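Re: Yupanqui crossing and the displaced families
Posted to the Jelmont solidarity list, 15/05/2022

Hello all, and thanks for keeping this thread going while I was away from my email.

Someone wrote earlier:

> Does anyone know if the Yupanqui crossing is still open to civilians?
> Our last word was that the ceasefire had been extended, but my cousin
> heard shelling again near Clulteris and the buses had stopped.

As far as I can tell the crossing is open, but only in the mornings, and only for people with papers from the Clulteris district office. That leaves out most of the families from the hill villages, who left in a hurry last September and never got theirs replaced. The latest relief bulletin lists 239 families in the school at Prosach, which was set up to take far fewer.

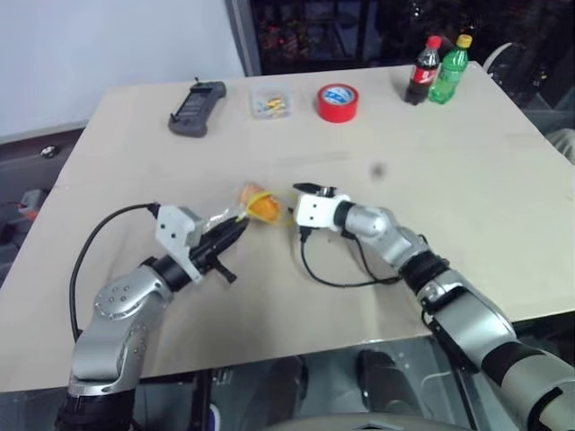
I'd love to believe the extension means something, I really would, but it's the same wording as the last one and it still says nothing of who mans the checkpoints on the river road. Until that's settled I can't see people going home, and I wouldn't blame them one bit. We've raised $400 at our end so far (bless everyone who chipped in!) and I'd like it to go toward blankets and transport before the weather turns. If you have a favourite carrier, please write to me off-list.

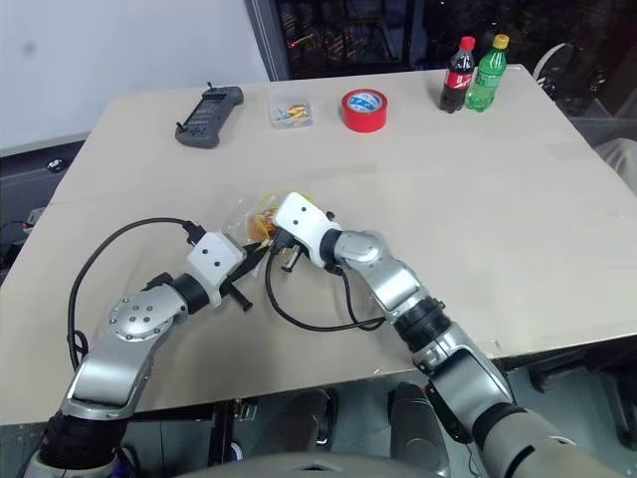 One member replied that the buses are running again, 2 a day with 33 seats each, but they turn back at the bridge and people have to walk the rest. She would sooner see the money go to transport on the far side, where the neighbours are already sharing their own cars and petrol is awfully dear.

I'm happy with that if the rest of you are. Let me know by the end of the month and I'll send it on.

Warmly, and with apologies for the length as always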